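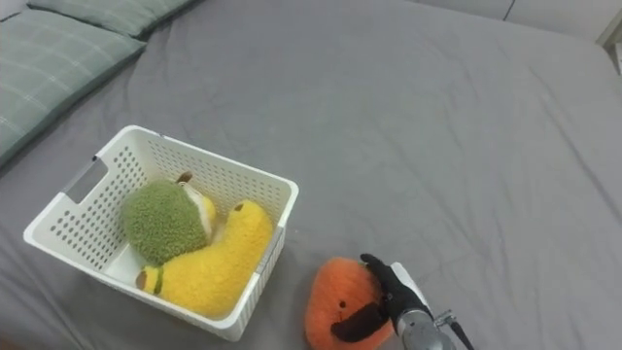 Soft objects are hard to label for grasp training, and the usual advice to mark the start of a grasp when the fingers stop moving doesn't work well on them. The fingers keep closing for a while after they touch. In the Bendus task, where plush toys go into a basket on a bed, you can see why: the lower finger presses into the fleece of the orange toy and dents it. Contact came earlier than that, and your label should too. These steps show how we mark it.

What you need

A set of recorded episodes with wrist camera video and gripper position. We used 116 episodes from the Sillumthorpe set. The Wellex viewer will do for the marking, and so will any player that steps one frame at a time.

Step 1. Line up the clocks

Open one episode and find the first frame where the gripper starts to close. Compare it with the position log. If they differ by more than 2 frames, shift the log and save the offset with the episode.

Step 2. Mark first touch

Step forward until the fabric moves. Look at the pile of the cloth next to the finger, not at the finger itself. Mark that frame "touch".

Step 3. Mark hold

Keep stepping until the dent stops getting deeper. Mark that frame "hold". On long toys the far end may swing after this point. Ignore it.

Step 4. Train with both marks

Give the model touch and hold as separate targets. We trained for 2000 steps and saved a checkpoint every 600. The Gebreyes config file has both targets turned on already.

Step 5. Check the misses

Play back every failed grasp. If the fingers closed on the sheet as well as the toy, tag the episode "sheet" and leave it out of the hold score.

Last updated Sep 15, 2018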